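Morwood Lodge Linen Service: Supply Terms for Holiday Rental Owners

September 9, 2020
By Snežana Milošević, Custitbridge Property Services

The Morwood linen service is available to owners of cottages, apartments and lodges listed with Custitbridge. Each set consists of one fitted sheet, one top sheet, two pillowcases and two bath towels. Sets are delivered to the property before guest arrival and collected after departure.

Owners may select from the Vida range (cotton, 200 thread count) or the Briditus range (cotton, 260 thread count). Both ranges are offered in single, double and king sizes. Crib linen is not supplied. Properties with more than 16 beds are served under a separate agreement, which may be requested from Callum Rankin in the contracts office.

Orders must be received four days before the arrival date. Changes made after that time are subject to a handling charge. Items that are lost or permanently stained will be billed to the owner at the replacement price shown on the current schedule.

Related items
Bath Mats and Robes
Welcome Trays
Key Safes for Rental Properties
Changeover Cleaning: Rates and Areas

This site uses cookies to remember your property list. By continuing to browse, you accept their use.

Owners who prefer to furnish children's rooms with their own bedding may do so and order only the remaining sets. Such bedding is laundered on request and must be labeled with the property number. A patterned fitted sheet, such as the gray one with polar bears, bunnies and pine trees, is accepted on the same terms as plain linen and is charged at the single-item rate.

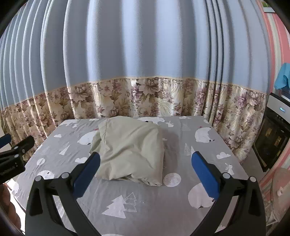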